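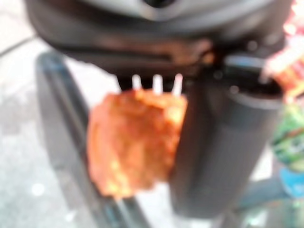 Taming the kitchen's electric bill
2018-05-04

My utility recently sent me a chart comparing my house with "efficient neighbors." I have met my neighbors. One of them heats a garage for a boat. Still, the chart stung enough that I bought a plug-in watt meter and spent most of a weekend crawling behind appliances.

If you want to do the same, start with the things that never switch off. Plug the meter into the wall, plug the appliance into the meter, and leave it alone for a full day. A fridge cycles on and off, so a five-minute reading tells you nothing except that you own a fridge.

Mine was fine. The old one in the basement was the trouble. It was keeping 4 cans of seltzer and a jar of mustard cold, and using more power than the one upstairs that feeds a family. I unplugged it, propped the door open with a rolled towel so it wouldn't grow a personality, and drank the seltzer.

Next, the fridge you're keeping. Pull it out and vacuum the coils, after unplugging it. Then shut a dollar bill in the door and tug. If the bill slides out with no drag, wash the gasket with warm soapy water and try again before you pay for a new one. Leave a couple of inches behind the cabinet when you push it back.

Cooking is where people get religious. For small meals I use the toaster oven, which has less air to heat and gets there sooner. For a big roast, use the big oven and put something else in with it. Stop opening the door to look. The window is there for that, and it can be cleaned, I'm told.

Put lids on pots. Match the pan to the burner. On a plain electric coil, turn the heat off a few minutes early and let the leftover warmth finish the rice. Boil the water you need for tea and no more; I had been heating enough for a village and drinking one mug.

Dishwasher: run it full, skip the heated dry, and crack the door when it's done. If your plan charges less at night, use the delay button. Mine has a delay of up to 8 hours, and I had taken the button for decoration.

Then there's the small stuff. The microwave clock, the coffee maker clock and the stove clock in my kitchen disagreed with each other and were all being paid for the privilege. I put the coffee maker on a switched power strip. Don't do that with the fridge or freezer, and don't run a toaster oven or space heater from a strip at all. Those go straight into the wall.

Write your readings on masking tape and stick it to the back of each appliance. Next May you can crawl back there and compare.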